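The Overhang Rule

I write rules for a living. Before you click away, let me tell you that they're rules for robots that fold towels, which makes me a hit at exactly one kind of dinner party (the kind where somebody has just bought a dryer).

When I started at Stestex the rulebook was 35 pages long and I was told to make it shorter. I had never seen a towel folded by anything with fewer than ten fingers. My desk was on the second floor, the folding cell was on the first, and for my whole first week I wrote very confident sentences about something I hadn't gone downstairs to look at. "Grippers shall approach the cloth evenly." Oh, I was proud of that one! I put it in bold.

Then Jarkmont wrote to say they were sending an inspector. Jarkmont certifies folding cells for all the hotels and pools on our side of the state, and if they don't like your rulebook you don't get the sticker, and without the sticker you don't get the pools. So down the stairs I went with a pen behind my ear and a clean copy of the rules, and I sat at the screens and watched towels go by.
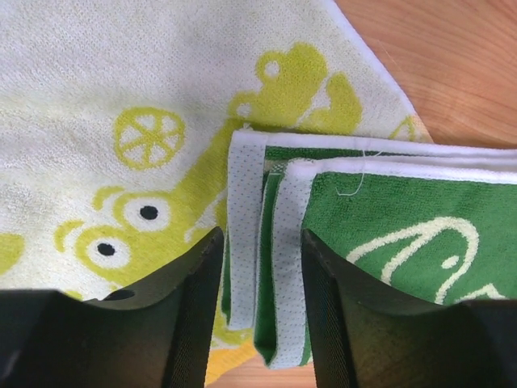 Ostance, 09/08/2024

I still have the log from that session, and that's the top line of it, in my own terrible handwriting. Under it I wrote "giraffe?" and underlined it. The white towel had this big yellow-green animal on it, and from the wrist view it was all eyes and round bits, with something like an orange slice floating next to its head. A folded green towel was lying on top of it. I sat there with my pen and realized that my rulebook had no word for a towel on a towel. It said "the cloth." Which cloth?

So that was my first new rule, and I'm still fond of it. Before anything moves, the operator says which cloth is the work and which cloth is the guest. The engineers wanted "primary" and "secondary." I held out for "guest" because people remember it, and they did. By lunch someone was asking whether the guest could go in the basket yet.

The cell has a name, by the way. It's called Leka, both arms together, one name. I asked once whether the left arm was Leka and the right one was something else and got a look I won't forget. I've called it "she" ever since, in my head only, because rule 2 says we don't.

Rule 2 was there before me. "The machine is an it." I left it alone. I figure somebody had a reason.

Anyway, the inspector. She arrived with a gray coat and her own copy of our rules, and her copy was full of little paper flags. She sat down next to me without taking the coat off and opened it to rule 25.

"Read me this," she said.

I read it. "No part of the cloth shall extend past the work surface while a gripper is in contact."

"And do you follow it?"

"Yes," I said, with my whole chest. 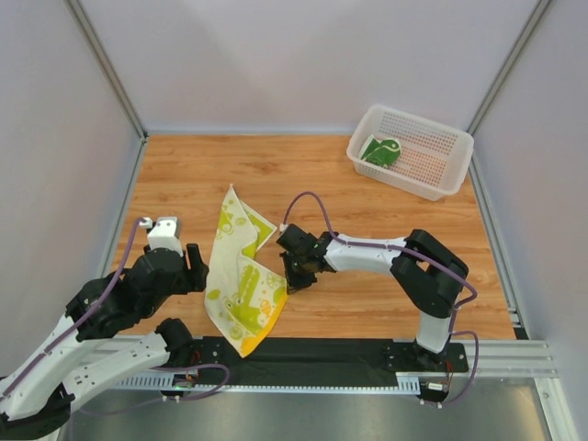

She didn't say anything for a bit. She just laid one finger on the screen, down at the bottom, where a corner of the towel was sitting past the end of the wood as comfortable as a cat on a windowsill. The right gripper was on the cloth. I looked at the corner, then the gripper, then rule 25, and I felt my ears get hot.

"That's a crocodile," I said, which is the sort of thing I say when my ears are hot.

"It's an overhang," she said.

I hit pause. Leka stopped and the fans kept humming, and I started talking very fast. I said we could move the towel back. I said we could buy a smaller towel. I said we could strike rule 25 altogether, we were supposed to be making the book shorter anyway – and that's when she finally took off the coat. I think I'd worried her.

"Who wrote it?" she asked.

I didn't know. I went upstairs and dug in the old binders, and I found it in a version from some June long before my time, in a paragraph on thin sheets. Sheets! Somebody had once been folding bedsheets on that table, and a sheet had slid over the front and gone into the slotted strip, and they'd spent a whole afternoon picking it out thread by thread. The note next to it said "3000 picks and then this." You could hear the sigh in it.

So it was a good rule. It just wasn't a good rule for a towel, or it was half of one. A thick towel with one corner over the edge isn't going anywhere. A thin one might. And a loose thread is worse than either, and my book didn't mention threads at all.

I brought the binder down and the inspector read the note twice. Then she asked for my pen. We sat there shoulder to shoulder like two kids doing homework and tried it out loud, over and over. "A corner may rest past the surface." Rest where, though? "A corner may rest on the black strip and no farther." Better. "Trim loose threads first." Who trims them? "The operator trims loose threads before the cell is started, with the cell stopped." She made me say "stopped" in that sentence even though I thought "before" had it covered. She told me "before" is a word people lean on when they're in a hurry.

I said, "Can I keep 'guest'?"

She turned back through her flags until she found it. She'd written "strange but clear" in the margin.

Then I let Leka go again, and the two of us quit talking and watched.

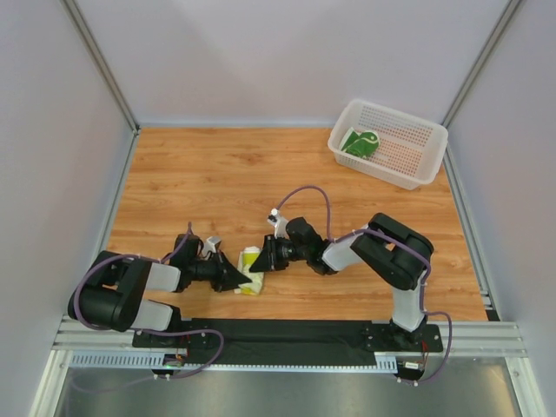
Stestex Folding Rules Group

That's the heading on the new rulebook, and the group is me. I asked for a group so the page would look less lonely. The book is 25 pages now, and rule 25 has grown from one sentence to four, so I can't claim I did the job I was hired for.

I did catch the inspector smiling at the screen that afternoon. Both grippers were at this one small upright bundle of yellow and white, with all that bare table behind it, and a pale corner was poking out low on the left. She leaned in. I leaned in. I was already wondering whether we needed a rule for corners that stick out, and I could tell she was too, and I honest to goodness put my hand over the pen so neither of us could reach it.

"Leave it," I said.

"For today," she said, and she put a flag on the page anyway, a blank one.

We got the sticker. It's on the stairwell door because no one could agree on where it should go, and there's probably a rule about that, in somebody else's book. The flag is still in mine. I go down most mornings now, before I write anything, and sit for a while with my coffee (lid on, rule 9) and watch the towels. Yesterday I wrote "see corner, lower left" next to the blank flag, and then I had to go up and answer the phone.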